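Skotine – Qui sommes-nous

Atelier de tri et de conditionnement du petit textile
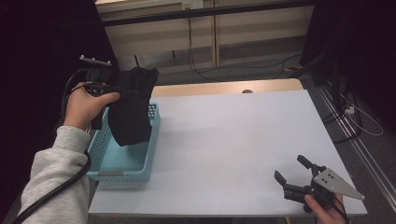

Poste de tri : pièce de tissu noir au-dessus d'un bac bleu clair à parois ajourées.

Skotine traite le petit textile en fin de circuit de blanchisserie : chaussettes, gants, lingettes, bonnets. L'activité couvre la réception, le tri, l'appariement et la mise en bac. Le lavage et le séchage sont confiés à Ovetti.

L'atelier dispose de 20 postes, répartis sur 2 zones. La zone Zistia reçoit les articles hôteliers ; la zone Yordanov, les vêtements de travail. Chaque poste comprend une table à plateau clair et un jeu de bacs plastiques peu profonds. Les parois perforées assurent la circulation de l'air et permettent de contrôler le contenu sans vider le bac.

Les pièces sont déposées une à une. Un bac est clos à 40 pièces, puis étiqueté et transféré vers le rayonnage. Les articles sombres sont triés sur fond clair – les défauts de maille et les peluches y sont plus faciles à repérer. Les pièces dépareillées sont conservées dans un bac distinct jusqu'au lot suivant du même client.

Capacité nominale : 800 pièces par poste et par jour.
Réception des lots : quai arrière, à partir de 7 h.
Fermeture annuelle : août.

Les demandes de devis précisent la nature des articles, le volume et le mode de conditionnement souhaité.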